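Treruten adopts shared rules for small robot work cells

September 25, 2022

Treruten has put out a common set of working rules for small robot cells, the bench-sized setups used in test rooms, training shops and light assembly. The rules run to 14 pages and apply to every cell the company operates, including the ones at its Inach and Rainer sites.

Until now each site kept its own list. Inach required a sign-off before an arm could be powered up. Rainer left that to the shift lead. Staff who moved between the two sites had to learn both systems, and the lists disagreed on basic points such as who may change a speed limit.

Most of the new text deals with ordinary housekeeping. Power strips must be fixed in place and reachable without leaning past the arm. Signal and power cables are to be routed separately where the bench allows it, and spare length is to be coiled and tied outside the arm's reach. Packaging, paper and loose film have to be cleared before a program is started - a point the Inach technicians asked for.

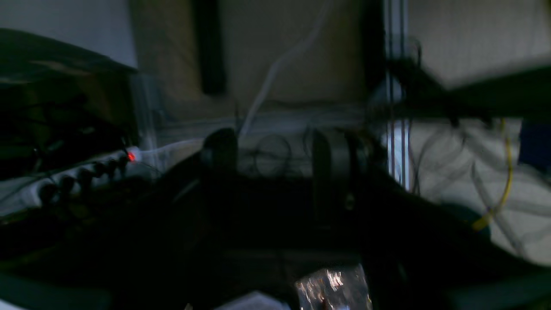

Does a person still have to be in the room when the arm is running?

During setup, teaching and the first run of any changed program, one trained person must stay within reach of the stop button. After that the cell may run unattended if its guarding has been checked that day and the check is in the log.

Speed is handled in two steps. With a person inside the marked area, the tool may move at no more than 200 millimeters per second. Outside that condition the ceiling is 500 millimeters per second for gripper work, unless the site has a written assessment that allows more. The limits are to be set in the controller and locked with a password held by the cell owner.

Each cell will also get a named owner, a log and a one-page sheet showing where the power can be cut. Near misses go in the log the same day. Under the old lists only injuries and damaged equipment had to be written down.

Maden, which builds and services the cells, checked the draft against the equipment already in use. It looked at 98 cells and found that most of the changes needed were to cabling and labels. A smaller group needs new stop buttons, and those have been ordered.

Existing cells have until the end of March to comply. New ones must meet the rules before they are switched on for the first time. Training takes half a day and is given on site - Rainer goes first, followed by Inach. Operators who already hold a site permit keep it but must complete the training before it is renewed.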